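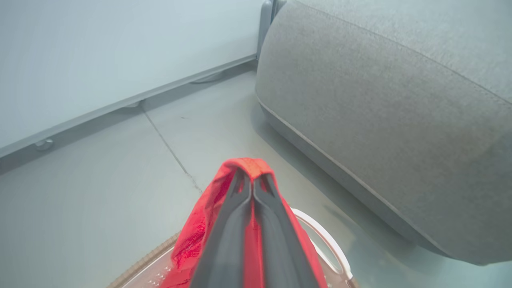
沙发旁圆形容器上方的一块红色织物

客厅收纳筐

客厅收纳筐，又称沙发边筐、杂物筐，指放置在沙发或座椅附近，用来临时存放毯子、披巾、靠垫套、遥控器、玩具等零散物品的敞口容器。常见形状为圆形或椭圆形，材质包括藤、柳、海草、黄麻、棉绳、塑料和毛毡。与有盖的储物箱不同，收纳筐一般不分格，不上锁，也不要求物品折叠后放入。

家居类图书和商家多把收纳筐列为整理客厅的基本用具。这一地位有多少来自实际效果，有多少来自外观，目前缺乏可靠的依据。本条目介绍其用途、材质和使用方式，并记录围绕它的若干争议。

名称

中文里“筐”“篮”“篓”的区分并不严格。一般来说，带提梁的多叫篮，较深而口小的多叫篓，较大而敞口的多叫筐。网店的商品名往往把几个字叠用，例如“编织收纳篮筐”，对判断尺寸和结构没有帮助。“脏衣篮”与“收纳筐”在许多店铺里是同一件商品的两个名字，价格却可能不同。

用途

收纳筐最主要的用途是存放织物。薄毯、披巾、围巾和待洗的靠垫套体积大、形状不定，放进抽屉要叠，搭在扶手上会滑落，投入筐中则省去这两步。颜色鲜艳的织物放在灰色或米色家具旁边十分显眼，因此也有人把筐当作陈设，特意让织物的一角垂在筐沿外面。

第二类用途是傍晚的快速清理，即把地面和沙发上的东西一次收进筐里，稍后再分送到各自的位置。支持者认为这样能缩短清理时间。反对者指出，“稍后”常常不会到来，筐里的东西逐日增加，最终成为没有标签的抽屉。两种说法都很常见，也都主要依靠个人经验。

结构与材质

天然编织筐以藤、柳、海草等为原料，外观呈棕色或浅褐色，边沿通常另行收口。优点是较轻，透气，磕碰时不易损伤家具。缺点是断茬会勾丝，对针织物、雪纺和其他轻薄织物尤其不利。商品页面上的“手工打磨”不能说明内壁是否光滑，选购时用旧丝袜在内壁擦一圈更能看出问题。

塑料筐容易冲洗，内壁光滑，半透明的款式能看到大致的存量。长期日晒后可能发脆，提手与筐身连接处是常见的断裂位置。仿藤塑料筐试图兼顾两者，但纹路的凹槽容易积灰，清洁起来并不比真藤方便。

棉绳筐质地柔软，适合有幼儿的家庭。空置时筐壁容易塌陷，商家图片中挺立的样子多半靠内部填充物支撑。毛毡筐有同样的问题，而且容易粘附毛发。

内衬分为布质和塑料两种。布质内衬可拆洗，却会在取放物品时被一起带出；塑料内衬较为稳定，但会削弱编织筐的透气性。既以“天然透气”为卖点，又附送一层不透气的内衬，这类产品在市场上不少，说明文字很少提到其中的矛盾。

尺寸

尺寸没有统一标准。口径30厘米的筐适合放遥控器、杂志和小件玩具，放一条普通盖毯就显得局促。商家常用“可容纳多条毛毯”一类的说法，却不注明毯子的厚度。筐深超过手臂能轻松够到的范围以后，底部的物品基本处于闲置状态，增加的容积意义有限。

筐的高度最好低于沙发坐面。过高的筐放在扶手旁会妨碍起坐，也容易被衣角带倒。

价格

价格差距很大。Serrano品牌的小号棉绳筐标价15元，同一品牌的藤编款标价200元；Indgate的大号手编筐标价950元。三者能装的东西有差别，但远不如价格差别大。高价款的宣传多围绕工艺和产地，对承重、内壁处理和提手强度只字不提，消费者难以据此比较。

使用方法

收放织物时，通行的做法有两种。一是折叠后平放，取用时不会带出其他物品，但每次都要重新折叠。二是捏住织物中部提起，让四边自然下垂，再放入筐内。后一种方法速度快，织物在筐中蓬松成团，容易起皱，适用于针织毯和披巾，不适用于亚麻和熨烫过的布料。

“卷放法”近年也有人推荐，即把毯子卷成筒状竖立在筐中。它在照片里很整齐，日常使用时抽出一卷，其余往往随之倾倒。

筐应放在取用者伸手可及的地方。沙发侧面和正面转角处较为常见，布艺沙发旁边宜留出一点空隙，以免粗糙的筐沿反复摩擦面料。沙发包边处的滚条凸出于表面，磨损往往从那里开始。

争议

关于收纳筐是否真正减少杂乱，意见不一。家居作者Eduardo Cardoso在《Mundstead的客厅》一书中认为，筐“只是把乱的边界画圆了”，并主张先减少物品，再考虑容器。他的批评有一定道理，但书中以他自己的住所为唯一例证，对有孩子的家庭未必适用。

另一种意见来自Stasbridge的一个住户互助小组。该小组建议每户只设一个客厅筐，每逢星期六清空。参与者普遍表示满意，不过小组没有记录中途退出的住户，这种满意究竟代表多少人，无从判断。

至于“收纳筐能让房间显得更大”的说法，多见于销售文案。筐本身占据地面，在小户型中效果可能恰好相反。

清洁与保养

天然材质的筐宜用软刷或吸尘器除尘，再以拧干的湿布擦拭，置于通风处晾干。不宜浸泡，也不宜紧靠暖气。编织缝隙和筐底会积存线头、纸屑与食物碎渣，只整理表层织物时不易发现，清理时应把内容物全部取出。

塑料筐和塑料内衬可用清水加少量洗洁精刷洗。网上流传的用食醋喷洒藤筐“防霉”的做法效果存疑，潮湿环境中更可靠的措施是减少存量并保持通风。四月前后厚毯换季，适合顺便检查筐底和提手。

参见

脏衣篮；储物凳；盖毯；藤编工艺；布艺沙发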